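Why do baskets have holes in them?
Everyday Things, Looked At Twice – a Troredura page for curious readers 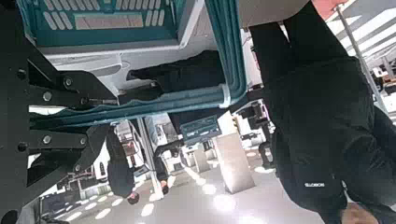
A teal plastic basket with long oval slots in its bottom.

Ask a grown-up why a plastic basket has holes in it and you will probably get a quick answer. "To save plastic," they might say. Or "to let the air in". Quick answers are handy, but they are often only part of the story, and sometimes they are just something a person heard once and never checked.

So let's check.

Idea one: the holes save plastic

This sounds sensible. A hole is a place where there is no plastic, so a basket with holes should need less of it. Try drawing a square on paper and cutting slots out of it. The square gets lighter, doesn't it?

But wait a minute. Nobody cuts the slots out of most plastic baskets with scissors. The basket is made in a mould, a bit like a jelly. Hot, runny plastic is squeezed into a gap between two pieces of metal, and it sets in the shape of the gap. Wherever the metal pieces touch, no plastic can get in, and that leaves a hole.

That means less plastic is used, yes. It also means the metal mould has to be a more complicated shape, and moulds are expensive. If saving plastic were the only reason, a maker might do just as well by making the sides a little thinner. We'll give this idea half a mark.

Idea two: the holes let air in

Put a damp swimming towel in a bucket and leave it overnight. Put another one in a basket with holes. The towel in the basket has a better chance of drying, as the moving air can carry some of the water away.

Does that mean the holes always work? Not if you squash the towel into a tight lump. Air can't get into the middle of a lump, however many holes there are round the outside. And if your basket only has holes in the bottom and you stand it flat on the floor, not much air is going to get through them. People who say a basket "keeps things fresh" ought to tell you where the holes are and what is sitting on top of them.

Idea three: the holes let water out

This one is harder to argue with. Water runs downwards, so slots in the bottom are in the right place. Wet bath toys, muddy potatoes and rinsed paintbrushes all drip, and a solid tub would collect the drips in a puddle.

Sand and crumbs fall through as well. So do small beads, pencil sharpeners and the one puzzle piece you needed. A basket doesn't know which things you wanted to keep.

Why long slots and not round holes?

Look at the baskets in your own home and you may find circles, squares, diamonds or long ovals. Some people will tell you that one shape is the best. Best for what? A round hole can only let through things narrower than itself. A long slot lets water through easily, but a coin can slip through sideways too, and so can a pencil.

The rounded ends do have a job. When plastic bends, a sharp corner is a likely place for a crack to start. A curved end spreads the pull over a bigger area. You can test this with two strips of paper. Cut a pointed notch in the edge of one and a smooth, round notch of the same depth in the other. Pull each strip slowly. Which tears first? Do it more than once before you decide – one go doesn't prove very much.

What about the rim?

The top edge of a basket is often rolled over or made thicker. It feels nicer in your hands, but comfort isn't the whole reason. A thin, flat wall flops about. Fold the edge over and it becomes stiffer. Take a sheet of paper and hold it out by one end: it droops. Now fold a narrow strip up along each long side and try again.

Does the colour matter?

Shops like to say so. A bright basket may be easier to find under a bed, and a family might use one colour for socks and another for toys. But a teal basket doesn't hold any more than a grey one of the same size, and the colour alone can't tell you whether it is strong.

Test one yourself

Find a plastic basket with holes and a bowl or tub without any. Pour 200 millilitres of water over a wet flannel in each one, with the basket held over a sink. Leave them both for 12 hours in the same room, with a tray under the basket. Then feel the flannels. Was there a big difference, a small one or none at all? Write down what you found, even if it doesn't agree with this page.

Next time on Troredura: do lids really keep dust out?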